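Swapping the processor in the old workstation

Posted 23 January 2026 | Print this page | E-mail this to a friend

I have had the big workstation since September, when Dennis Tindall was clearing out his office at Drendthorpe and wanted 200 for it. It's a heavy thing with a lot of aluminium in it and it had been running slowly ever since I got it home. The processor in it was the lowest one the maker offered at the time. I kept saying I would change it and this week I did.

The replacement came second-hand from Hafþórsson, who break up old office machines and sell the parts. It took 5 days to arrive and was packed properly, in a plastic clamshell inside a box inside another box. I checked the number on the lid against the list of supported chips before I opened the clamshell, then checked it again, as I once bought the wrong one and the postage back cost more than the part.
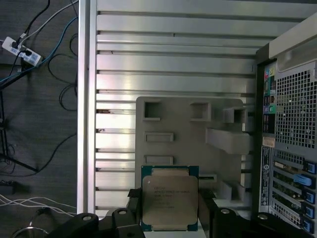 Drendthorpe Home Computing Club -- Members' Pages

With a used processor it's worth taking time over the edges before it goes anywhere near the board. The metal lid can be scratched and do no harm at all. The green part under it is what matters. Hold it by the sides and keep skin off the contacts underneath. If there is old paste on the lid, clean it off with a lint-free cloth and a drop of isopropyl alcohol and let it dry.

I had already shut the machine down, pulled the plug and held the power button in for a few seconds. The side cover comes off with one catch. The cooler on mine was held by four screws, and I undid them a couple of turns each, going corner to corner, so it came up level. It was stuck to the old chip. Baldur Holst told me to twist gently before lifting and that worked. I would not pull straight up on one of these, you can have the chip out of the socket with it.

The old paste had gone like dried toothpaste. I got through most of a kitchen roll's worth of wipes, up to 25 of them if you count the ones I used on my hands.

After that the socket. The lever on the side goes down a little and out from under its hook, then swings up, and the metal plate lifts on its hinge. The pins underneath are very fine and I didn't touch them. I had a good look with a torch from two sides for anything bent or any fluff. There was one hair, which came away with a puff from a rubber blower.
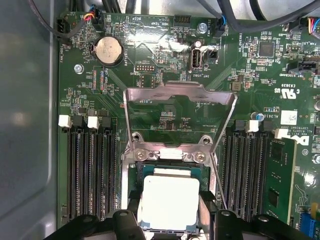
The notches on the chip have to match the ones in the socket, and there is a small mark at one corner as well. It should go down flat with no pushing. Mine did the second time -- the first time I had it very slightly turned and it rocked, so I picked it up and began again. Then plate down, lever down. The lever needs more force than feels right and it creaks a bit. I'd forgotten that and stopped halfway to read the manual.

New paste, a blob in the middle the size of a pea. Cooler back on, screws corner to corner again, fan lead back on its header.

It started first time but sat on a black screen for long enough that I went and put the kettle on. When I came back it was asking for the date and time. I put them in, saved, and it went on to the desktop as usual.

I ran the Netine test before and after. The old chip never got above two thousand and the new one gave 3292. More use to me is that the photo folders open without a wait now. The fan is a little louder when it's working hard, and I may look at that later.

Memory is next. Védís Mogensen has a few sticks she thinks will fit but I need to see the labels first. If anyone else at the club has some spare from the same sort of machine, bring them along and I'll swap for the old processor, which still works.

Filed under: Hardware, Upgrades and Repairs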